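Boil-water notice

A boil-water notice is a warning from a water company or a health authority telling people to boil their tap water before they drink it, cook with it or clean their teeth in it. You'll also see it called a boil advisory or a boil order, and which name you get depends mostly on where you live. I've lived through one, in Clokstead, so forgive me if this entry keeps wandering back there!

Why notices are issued

The usual cause is germs, or the fear of germs. A burst main lets the pressure drop and dirty groundwater can seep in through cracks. Heavy rain washes muck off the fields and into a reservoir. Sometimes a routine sample comes back with E. coli in it, which tells the lab that sewage or animal waste may have found a way in. The parasite cryptosporidium is the one I'd lose sleep over (chlorine barely troubles it), but heat kills it along with the rest.

What boiling can't do is take out chemicals. If the trouble is lead, nitrate or spilt fuel, you get a different warning altogether, usually telling you not to drink the water at all. People mix the two up constantly, and I did too.
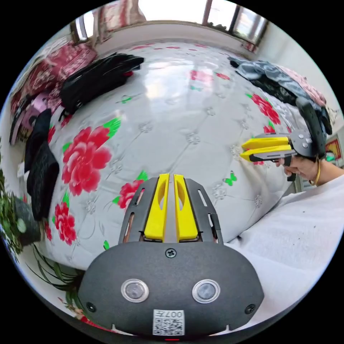 Hand-held gripper with two yellow fingers.

What to do at home

Bring the water to a proper rolling boil, let it cool, and keep it covered in something clean. A kettle that clicks itself off is normally fine. Do the same for water you use on salad, for ice cubes and for babies' bottles, and throw out any ice you made before the notice. Showers are all right for most people so long as you don't swallow any. Jug filters don't count, sadly, and neither does the fancy tap on the fridge.

The Clokstead notice

Ours came in May, after a pump failed at the Urnard works and the river Lema was running brown. It covered 3,000 homes and lasted 18 days. By teatime on the first day the shops were out of bottled water, and my neighbour Jozef Smits, who had just moved over from Dresden, was boiling everything in a jam pan he could hardly lift.

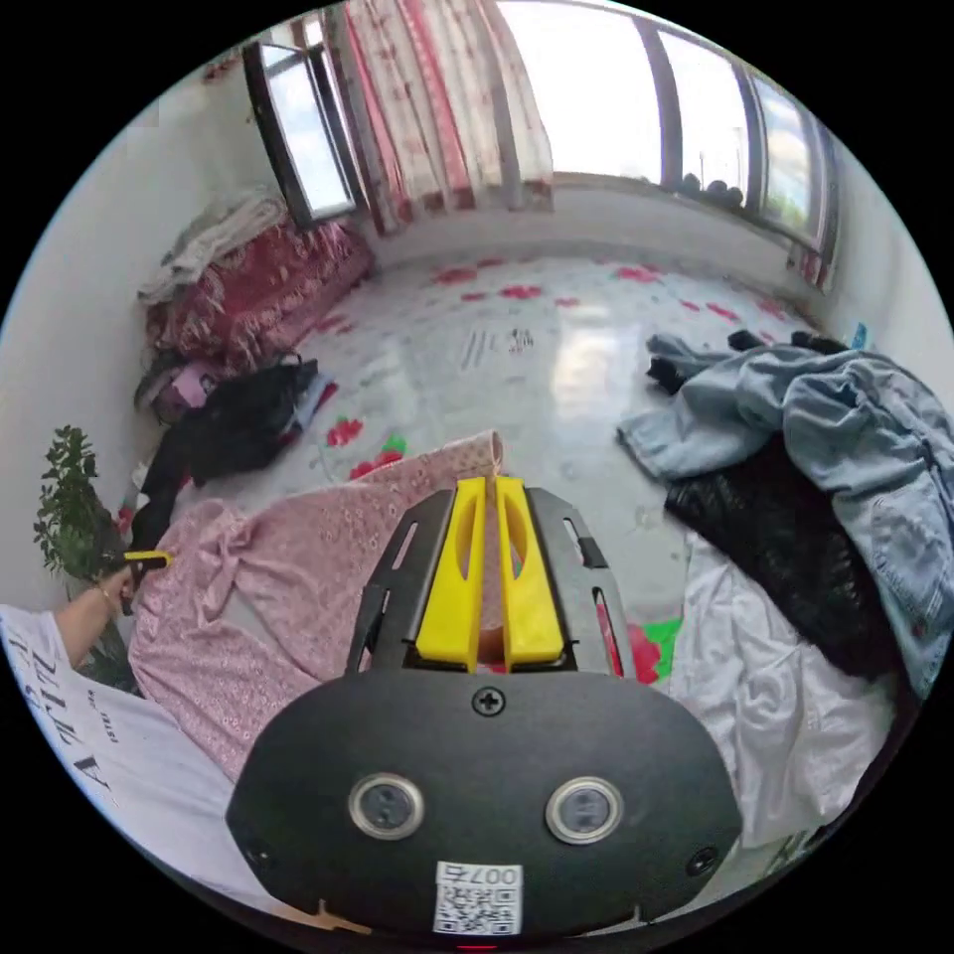
Mélanie MacPherson

The leaflet reached my street three days late, and it was the local radio that got the word out. The district nurses rang round 80 people who were housebound or had weak immune systems, a job I'd love to see written into every town's plan.

Lifting a notice

A notice normally stays until repeat samples come back clear. After that you run the cold taps for a few minutes, empty the ice tray and wash out anything plumbed in, such as a coffee machine. Check the instructions from your own supplier, as flushing times vary with the building.

See also: Chlorination; Cryptosporidiosis; Waterborne disease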